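4.2 Aufbau und Erprobung in der Gemeinschaftswerkstatt

Der Greifarm wurde in der Gemeinschaftswerkstatt Skungate aufgebaut, deren Räume der Arbeitsgruppe außerhalb der regulären Öffnungszeiten zur Verfügung standen. Die Konstruktion geht auf einen Entwurf von Oluf Kvaran zurück und wurde für den Umgang mit biegeschlaffem Verpackungsmaterial überarbeitet. Die Steuerung beruht auf der Baugruppe Dinu; sämtliche Halterungen wurden vor Ort gefertigt. Die Materialkosten ohne Werkzeug beliefen sich auf 400 Euro.

Als Prüfgut dienten leere Säcke und Gewebetaschen. Solche Objekte besitzen keine stabile Kontur, sodass ein fest vorgegebener Greifpunkt nur selten zum Ziel führt. Der Finger wird deshalb seitlich an das Material herangeführt und erst nach Kontakt geschlossen. Abbildung 7 gibt den Blick der am Greifer montierten Kamera wieder; der gebogene Metallfinger drückt dabei in das zerknitterte Material eines weißen Sacks, an den sich eine größere, bedruckte Tasche anschließt.

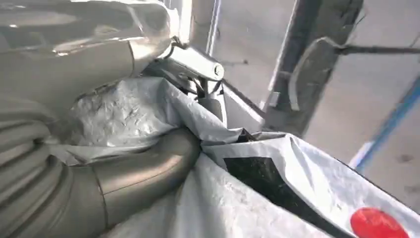 Weshalb wurde auf einen Kraftsensor im Handgelenk verzichtet?

Der Motorstrom des Greifantriebs reichte für die Kontakterkennung aus, und ein zusätzlicher Sensor hätte eine Neukonstruktion des Flansches erfordert.

Abbildung 7: Greifvorgang an biegeschlaffem Prüfgut, Ansicht der Handgelenkkamera.

Insgesamt wurden 52 Greifversuche an 14 Prüfobjekten ausgewertet. Ein Versuch galt als erfolgreich, wenn das Objekt angehoben und vier Sekunden gehalten wurde. Die Auswertung oblag Elsie Kettle, die an der Konstruktion nicht beteiligt war. Fehlversuche traten überwiegend bei mehrfach gefalteten Objekten auf, bei denen der Finger lediglich die oberste Lage erfasste. Eine Änderung des Anstellwinkels wurde im November erprobt, konnte in der vorliegenden Auswertung jedoch nicht mehr berücksichtigt werden. Die Stromschwelle musste nach jedem Wechsel der Fingerauflage neu bestimmt werden; das Verfahren hierzu ist in Abschnitt 4.3 dargestellt.

3 Kommentare · 14 Mal geteilt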